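## Hanging light frames over a white drawer unit, adhesive or nail?

**kpelupessy**

Moving a set of black picture frames out of a box and onto the wall in our shared unit in Purnirville. Concrete floor, painted wall, white cabinet with a wide flat top, open cubby shelving behind it. The frames have white inserts with dark lettering. Each weighs 400 g on the kitchen scale.

Two options so far:

- adhesive strips rated at 900 g per pair
- a 20 mm nail at a slight downward angle

Before either, I want to settle whether the frames should hang at all or just stand on the cabinet top. It is a large surface and it is the natural place for them. The catch is that the same top gets used for sorting, so anything standing there is moved every day.

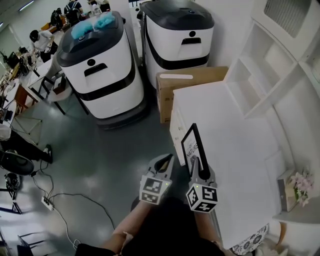 My other concern is text orientation. At least one insert has a line of lettering ending in "OF NATURE", and with the frame turned so that the line runs vertically it is hard to read from across the room. I would want it horizontal. The hanger tab on the back is on the wrong side for that, so it would have to be moved.

The pink artificial flowers stay on the small side table. They are in a light brown planter box and I have no plans for them.

Khairul

**aileen_j**

Stand them. A 400 g frame on a flat top needs no hardware. Put a strip of felt under the bottom edge and lean it at a shallow angle. If the top is used for sorting, use one of the empty cubbies in the shelving instead. Measure the opening first, inside to inside, both directions.

**lutasitz**

Disagree on the cubbies. A frame pushed into a cubby gets shadow along the top third and you lose the lettering. Hang it. One nail is enough at that weight.

On the tab: two small screws, 5 mm at most, or they come through the front of the molding. Drill pilot holes.

**pidside_dan**

What is the wall? "Painted" doesn't say. Nail in drywall is fine at 400 g. Nail in masonry will bend. Strips depend on the paint. I had Ayaaba matte on a hallway wall and the strips took the paint off in a sheet when I removed them.

**kpelupessy**

Drywall, confirmed with a pin. Paint is eggshell, maker unknown. Wall run available is 1,172 mm from the side of the shelving to the corner.

**lutasitz**

Then nail. Center the first frame on that run at 586 mm and work outward.

**aileen_j**

Centering on the run only makes sense if the cabinet is centered on it too. The eye lines the frame up with the furniture below. I would center on the cabinet and ignore the corner.

Also, don't hang anything at a height where a person leaning over the drawers will catch it with a shoulder.

**lutasitz**

Cabinets get moved. Nail holes don't.

**kpelupessy**

The cabinet is not moving, it took two people to get it there. Going with Aileen on the center line and with the nail for fixing. Moving the hanger tab first, pilot holes at 1.5 mm.

**pidside_dan**

Check the tab with a level before the second screw goes in.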